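Housekeeping Skills, Unit 3: Care and Folding of Terry Towels
Handout for the Saturday group, Ulcombe Training Rooms, 22/06/2019

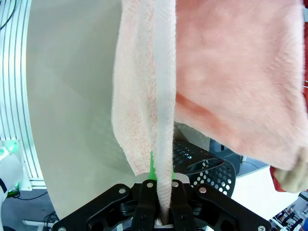
Fig. 1. Terry towels: a pink-and-white one, partly twisted, and a salmon-pink one.

In the May class we spoke about sorting. Today we continue with towels, so please keep both handouts together.

1. The loops
Terry cloth has small loops on its surface. The loops take up the water, and they also give the soft feeling. When a towel is twisted like a rope, as the white strand in Fig. 1, the loops are pressed together and follow the spiral. A towel which is left in this form will dry slowly on the inside.

2. Opening a twisted towel
Hold the towel by two corners of the short side. Let it hang and wait until it stops turning. Shake it two times, then pass the flat hand down over the pile. Do not pull on single loops. If a loop is already long, cut it with small scissors.

3. Folding
For the Vasora shelf the folded towel must be 30 cm wide. Fold the long sides to the middle first, then fold in half, and in half again. The hem goes to the back. Pale and strong colors are kept in separate piles.

4. Practice
Each pair folds 10 towels and then changes roles. Bath towels of 90 cm are folded on the large table, hand towels on the side table.

For next time: read the washing pages in the Brornorlow booklet and bring one towel from home.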